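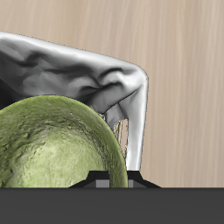
Silvery cloth over the light wood.

January, a bit after 9 at night

Too hot to sleep so I may as well write. Got to 34 in the back room by mid-afternoon and the fan only pushes it around.

Spent the morning on the tomatoes. The ones along the fence have blossom end rot again, same as last summer, and I've picked off the worst and put them in the compost. Kwesi Sowah over the back says it's uneven watering and he's probably right. I do them heavily when I remember and then skip three days. Set the timer for 5 in the morning and we'll see. The beans are finished. I pulled the lot and found one good handful hiding at the bottom, gone leathery, which I'll keep for seed.

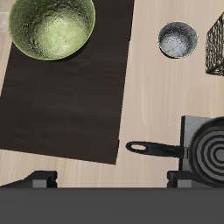

Rang the council about the green bin. They have us down as number 282, which is the unit block, and that explains why ours has been missed since before Christmas. The woman was nice about it. She said up to 10 working days, so I'll take the prunings to the Skarncombe tip myself before they start to smell.

Soo-ah Ji came by after lunch with a bag of plums and stayed for a cold drink. She's thinking of giving up her plot at the community garden - her knee, mostly, and the drive. I said I'd share it with her if she wanted to hang on to it. She didn't say yes or no. I hope she does keep it, she's put years into that soil and the next person will only cover it in pavers.

Made jam with half the plums. It didn't set the first time so I boiled it again and now it's too thick, more like a paste, but the flavour is good. Had some on toast for tea and couldn't be bothered cooking anything else.

Need to buy: jar lids, tomato stakes, potash, a new washer for the side tap. The tap's dripping again and I can hear it from here. Cool change due about 10, but there's no wind yet.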